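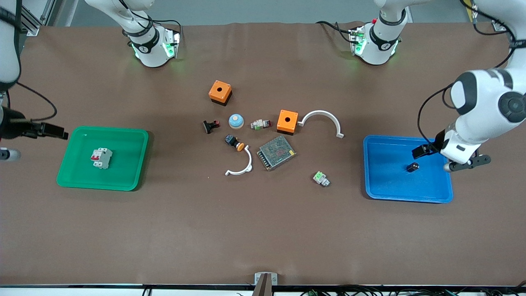 Electrical parts between a green tray and a blue one, on a brown work table.

The kettle went first. Then the hall lamp, then the radio my mother left me, all in one November, and by the end of it I had a shelf of dead things and a bad temper. Went online. Kettle, new, delivered by morning. Finger over the button. Didn't press it.

So. Rallent. If you don't know it, it's the old tram town an hour up the valley, steep streets, one good bakery, and a repair shop called Shirazi that has been on the same corner for longer than most of its customers have been alive. Blue door. Bell that doesn't ring. Kianoush Talebi took it over from his uncle and kept the name, the counter and the opening hours, which are written on cardboard and wrong.

I put the kettle down. He turned it over, sniffed it, asked how hard our water was. I had no idea. He looked disapointed.

"People come in and tell me it's dead," he said. "I ask what it did before. They don't know. It's been in the kitchen every day and they never listened to it."

Thermostat contact, burned. Ten minutes and a part that cost less than my train fare. The lamp was a switch. The radio he wouldn't even open until I'd sat down, because radios, apparently, are a conversation.

I went back four times after that. Partly for this piece, partly for the coffee.

What you learn, sitting on the stool by the window: the trade is mostly waiting. Waiting for parts, for glue, for a customer to decide whether a mixer is worth 62 when a new one is 50. Kianoush won't help them decide. He writes the number on the back of an envelope and goes to wash his hands. Most take the mixer home unrepaired. Some come back in a week, sheepish. A woman with a sewing machine stood there so long he made her a sandwich.

And the parts. Oh, the parts. Drawers of them, labeled in his uncle's handwriting, in a system that made sense to his uncle. Fuse holders are under M. He has thought about sorting it all out and I beleive he has thought about it every winter for years.

Regula Reisinger has stronger feelings. She runs the Uso, across the river, in what used to be the customs shed. A lending library for tools, with a repair bench in back and a waiting list for the bench. Loud, quick, talks while walking. I took most of my notes on the stairs.

Her argument is with the screws. Or the lack of them. Glued cases, welded seams, a clip that snaps the first time you touch it and was meant to. She keeps a box of the worst ones on the windowsill and hands them to visitors. I got a hand blender. Could not find the way in. "There isn't one," she said, already halfway down the corridor.

The Uso logged 639 repairs last year, toasters well out in front. Roughly 5 in a hundred were things that only needed cleaning, and she'd like that number to be printed on the side of every vacuum cleaner sold in this country.

She and Kianoush don't get along, by the way. Not badly. He thinks she gives away what he needs to charge for. She thinks he should teach. Both have a point, and they send each other customers all the time, by way of notes, never the phone.

There's a third name that comes up in Rallent, usually with a sigh. Rekico, the appliance works, closed now, down by the rail yard. Half the older people in town wound motors there or knew someone who did. Rekico irons still turn up at Shirazi. Heavy as a brick, cloth cord, four screws, out. Kianoush fixes those first. Doesn't matter who's ahead in line.

Is it cheaper, fixing? Sometimes. Not always, and not if you count the train. I added mine up and stopped when I didn't like where it was going.

But the kettle. It clicks off a half second later than it used to, a little lower in pitch. I know that now. I stand there in the morning and listen for it, coffee in the filter, cat on the counter where she isn't allowed.

The radio took him three weeks. Picks up two stations, one of them Italian.

Shirazi is uphill from the tram stop, left at the bakery. Ignore the hours on the door. The Uso lends to anyone with an address in the valley, and the bench is free if you bring your own solder. Call ahead, the list is long.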